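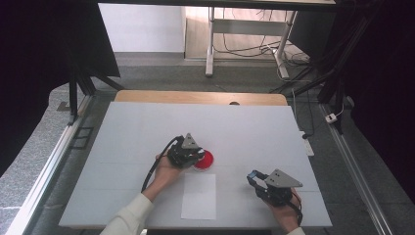

Bench view, handheld grippers, red disc task, board and curtains in place.

Re: [vokemura-data] Episode counts and the red disc task

On the Riment list a message earlier this month said:

> We have 812 episodes of the red disc task after filtering. Before
> we go on to 2,000, can someone confirm whether the sheet of paper
> stays on the board between episodes, and whether one-handed
> episodes count? The Ekcombe set has both kinds and the loader
> treats them the same. Also, what is the current rule for
> trimming the start of an episode?

Answers in order.

The paper stays on the board. It goes on the near side, portrait, blank side up, and is squared to the table by eye. Do not tape it. We want small shifts in its position across episodes, and taped sheets gave us 17 sessions with the same corner in the same place. The policy trained on those reached for the corner with the disc removed.

One-handed episodes count if the idle gripper stays in view with its jaws open. If it leaves the view for more than 5 frames, tag the episode "partial" and leave it in the raw folder. The Voyle loader skips that tag. The Ekcombe set was recorded before the tag existed, so the loader is doing what it was told. I will go through that set and write a tag file for it, without touching the recordings.

Trim to the first frame in which either gripper moves toward the disc. Earlier hand motion is mostly people settling their grip and adjusting the cable at the wrist, and it teaches the model to hesitate. Keep the full recording as well. Disk space is not the problem at present.

Two things not asked. The curtains should be closed to the same marks on both sides before each session. With the right one pulled back, the floor cables take up more of the view and the image statistics drift enough to show in validation. Second, sleeve color is not being varied enough. Most of the 812 have a pale sleeve. Please bring something dark for the next block and note it in the session log.

I would hold the count where it is until the tag file is in, then resume. The updated trim script is in the Vokemura repository under tools. It needs the new config, and the old one fails without an error message.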